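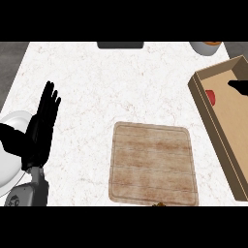
Iden Kitchen Bench: a simulated counter for two-handed chore practice

Iden is a simulated kitchen counter for anyone who wants to find out how far a two-armed robot really gets with ordinary kitchen work. You load it, pick a chore, drop in your own controller and watch. It comes from the small team at Flondness, and we've had a lot of fun building it!

The starter layout is a white marble counter with a square wooden cutting board in the middle, a plate off to the left and an open cardboard box on the right. The robot has a hand for each side. Most chores start with something in the box that has to end up on the board or the plate, which sounds like nothing at all until you try it.

Can it do chores yet?

Some of them, yes, and more than we expected when we started. Picking up one firm item and putting it on a board is in good shape. Our own baseline controller manages it in most layouts, and it's a real pleasure to watch when the grasp is clean. Passing an item from one hand to the other is hit and miss. Clearing a whole counter, where the robot has to decide what goes where and in which order, is still a long way off (Rocío Villanueva has a bet running with the rest of us on that one, and so far she's winning).

Boxes are the hard part. The walls get in the way of the knuckles, the item rolls into a corner, and the fingers have to come in at a slant. Gonzalo Lozano rewrote the approach planner twice for boxes alone. If your controller copes with the box chores, please write to us — we'd love to see it.

What you get

20 chores, from a single pick to full counter clearing
6 counter layouts, all adjustable
2 arms with five-fingered hands, driven together or one at a time
5 difficulty levels per chore, set by item position and clutter
Baseline controller with source
Replay viewer with slow motion and step-through

Scoring

Each run gets a finish score and a tidy score. Finish is simple: did the item arrive? Tidy looks at what happened along the way, such as a nudged plate or a box pushed across the counter. We added tidy after Vandana Chauhan pointed out that a robot could pass every chore and still leave a kitchen you wouldn't want to cook in. You can turn it off, though I'd leave it on. It's the number that changes how people write their controllers.

What it doesn't do

No liquids and no cutting. Food items are solid, so a soft tomato behaves like a firm one. Cardboard doesn't bend either, and a real flap will surprise a controller that has only ever met ours. Treat a good score as a reason to try the chore on a real counter, with real mess on it.

Running it

Any recent desktop with a dedicated graphics card will do. Laptops are fine for the replay viewer and the single-pick chores but get slow once the cluttered layouts are loaded. Install the base package first, then the layouts. Custom items go in the items folder, and the importer will complain if a mesh has holes in it.

Questions people send us

Can I use my own robot model? Yes, if it has two arms. One-armed models load but only the single-pick chores will score.

Can I change the countertop? Yes, color, stone pattern and size are all in the layout file.

Is there a shop-floor version? Carmela Barroso is working on one called Dokdale, with bins and a packing bench. The first layouts should be out in February.

Do you take new chores from users? Please, yes! Wiping and stacking are the two we get asked for most, and Benito Campos reads every suggestion on Monday mornings.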